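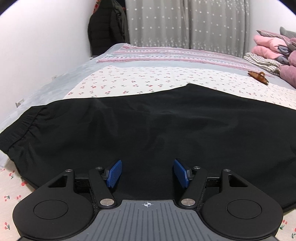

The bed, Thursday.

17/07/2025

Slept in until almost ten, which I haven't done since the move, and then lay there listening to the neighbor's sprinkler and feeling guilty about the sourdough starter. I'd fed it at midnight and then dreamed it got into the hallway. When I finally went to look it had only climbed to the rubber band, so the dream was way more exciting than the jar.

Baked anyway! Two loaves, the Hakala rye this time (that's the flour from the little mill shop in Fodgate, the one with the bell that sticks). I used 300 grams of rye and the rest white, and I should have gone easier on the water because the dough was like wet cement and I had it up to my elbows. Santeri Turunen says his grandmother never measured anything and just went by how hard it was to stir. Well, mine was very easy to stir and then very hard to get off the spoon, so I don't know what she'd make of that.

While it was rising I walked down to the library to return the Dirkstead book. I gave up at page 220. I loved the first part, with the ferry and the two sisters, and then it turns into one long argument over a will and I kept reading the same paragraph. The woman at the desk said the ending is worth it. Maybe in December, when it's dark at four and I have no excuses. Took out a cookbook with great big photos and a mystery set in Norway that I'm pretty sure I've read before.

Then home, oven on, kitchen like a sauna. The first loaf spread out sideways and looks like a hat somebody sat on. The second one I left in for an extra 30 minutes because I was on the phone with Mom, and guess what, it's the better one – dark crust, chewy middle, and it made that crackly noise on the rack. So now I have to figure out if the trick is baking it longer or calling my mother.

She wants me to come up to Trura for the weekend and help pick currants. I said yes before I remembered I'd promised to paint the bathroom. The bathroom can wait, it's been that horrible peach color for years.

Ate three slices with butter and salt standing up at the counter, and that was dinner. I need to buy more butter, and call about the water bill, and find the lid for the big jar before the starter gets any more ideas.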